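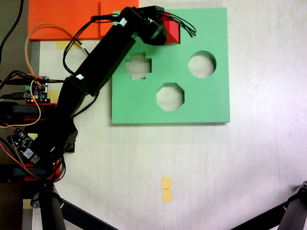 Does an expensive gripper drop fewer things than a cheap one?

Usually a few fewer, though most of the difference is in how well the fingers were lined up before the test began.

I had written that in an email to Dimas Khoo, and he had written back asking if I could make it sound more positive. Drorketti wanted to put the Bella gripper in its autumn catalogue. The catalogue went to the printer in August. What they needed from me was a number, and Dimas had already told me which one.

"Ninety-four," he said on the phone. "That's what Jaltar got in their own tests. 94 per cent. If we're on 94 or better I can get it past everyone."

"And if it isn't?"

"It did 94 when they showed it to us in Barros."

I said I hadn't been in Barros. He said it had been very impressive, they'd had it picking up an egg. I have seen a great many grippers pick up a great many eggs. An egg is a kind thing to pick up. It is round wherever you touch it and it weighs next to nothing, and people hold their breath, so nobody asks what else the thing can do. I kept this to myself, as I was being paid by the day.

The Bella came in a box with a foam bed cut to its shape and a card that said *Meet Bella*. I put the card in the drawer with the others. The list price was 2,991, before the cable, and the cable was extra. The old gripper, which I had bought second-hand years ago and never known by any name, cost less than the box.

I'll say this for the Bella: it closed quietly. The old one makes a noise like somebody stepping on a biscuit. My wife can tell from the kitchen which one I'm using.

I had told Dimas how I would do it, and he had agreed without reading it. Same arm, same table, same blocks. A child's shape board, the green one with the cross and the circle and the octagon, because I know exactly how it misbehaves. Each gripper would pick up a block, carry it over the board and set it down where it was told. Then I would write down what happened, including the times when what happened was my fault.

The first morning went to the old gripper. It was as bad as I remembered. It would take the red block by its edges, start across well enough, and somewhere over the board the block would begin to turn, very slowly, like a man in bed who doesn't want to wake anyone. By the time it came down it was pointing somewhere else. I wrote *turned* in the book. I wrote *turned* again. After a while I wrote only *t*.

In the afternoon I changed over to the Bella and it did nothing at all for an hour. The controller could see it and said so. I would tell it to close and it would tell me it had closed, and it sat there wide open, having closed. I swapped the cable for my own and it worked. I wrote that down too. I thought about the person who would pay extra for their cable, and I underlined it.

Then it ran, and it was good. It took the red block and went over the board and the block came down facing the way it had gone up. It did it again. I had been looking forward to being right, and I sat there with my tea, getting less and less right.

Dimas rang at five. "How's she doing?"

"It's doing well."

"Well as in 94?"

"I haven't added it up. I've only done half."

"But it feels like 94."

"It doesn't feel like anything, Dimas. It's a column of ticks."

He laughed at that and said he'd put me down as positive.

That evening I added it up and the Bella had missed once all afternoon. I should have gone to bed pleased. Instead I went back out with a torch, for no reason I could have defended, and looked at the fingers. They had soft pads on them. Of course they did, it was in the leaflet, *responsive contact surface*. Mine had bare fingers, worn shiny. I pressed my thumb on one of the Bella's pads and it stuck slightly, the way a new phone case does.

I have been fooled by this before. A gripper comes with fresh pads and it can hold anything. Then it sits in a warehouse where there's dust, and somebody with hand cream changes a battery, and in a month it's as slippery as the rest. The motor behind it may be lovely. You'd never know, because all that time the pads were doing the work.

So the next day I did something that wasn't in what Dimas had agreed to. I cut two pieces from an old bicycle inner tube and glued them on the fingers of my nameless gripper. I wiped them with spirit. Then I ran it from the beginning.

The block still turned. I want that on the record, since everything I say after this makes it sound as though I had an axe to grind. It turned less, but it turned. The old gripper has play in it, and rubber doesn't cure that. It got 15 out of 18, and two of the misses were ugly.

Then I took the pads off the Bella. They came away cleanly, with a small sucking sound, and underneath was smooth plastic. I ran it bare against the same block over the same board. It dropped the thing on the very first go. It dropped it on the second. The third time it held on, and the block slid down between the fingers until the bottom of it touched the green, and the arm carried on shoving as if all was well, and pushed the whole board across the table. I hit the stop. The controller said the move had been completed.

I ran the rest of the set anyway. It was a long afternoon. At the end of it I rang Dimas, which I never do.

"With the pads it's very good," I said. "Without them it's worse than mine."

"Why would anyone use it without them?"

It was a fair question and I had been asking it myself all through lunch. "Because they wear out. How much is a new set?"

I heard him typing. Then I heard him stop.

"They don't list one," he said.

"Could you ask Jaltar?"

"I can ask." He was quiet. Behind him someone was having a birthday, or at least being sung at. "What's the number, though? The one with the pads on?"

I told him. It was 17 out of 18.

"That's 94," said Dimas. He sounded so happy. "That's 94 exactly, nearly."

"It's one afternoon with one block."

"But it's the number."

"It's a number. If the last one had slipped you'd be on 89 and we'd be having a different chat about the same gripper."

He said he understood, and could I send it over, and could the bit about the pads go further down. I said it could go wherever he liked as long as it went in. He said of course. I have known Dimas for six years and he has never lied to me. He has a way of agreeing to a thing, and some weeks later you find it printed in very small type.

I wrote the report that night. I put the cable on the first page and the pads on the second. I put in the 17 and the 18 and I left out the percentage, on the grounds that he could do that himself. Under *Recommendation* I wrote that the gripper was well made, that I would like to see it after a few months of honest dirt, and that I would not buy it until somebody could sell me a spare set of fingers. I dated it Jun 16, 2022 and sent it before I could soften it.

Dimas wrote back within the hour. *Thanks! Great result.* Jaltar wrote to him the week after, and he passed it on to me without a word of his own. The pads were a sealed part of the unit, they said, and were not expected to need replacing. Customers with worn pads were invited to consider the new model.

I put the Bella's pads back on, to return it as it came. They didn't stick quite so well the second time. I pressed each one down with my thumb and held it there, and laid the whole thing in its foam bed, and then I had to go through the drawer to find the card.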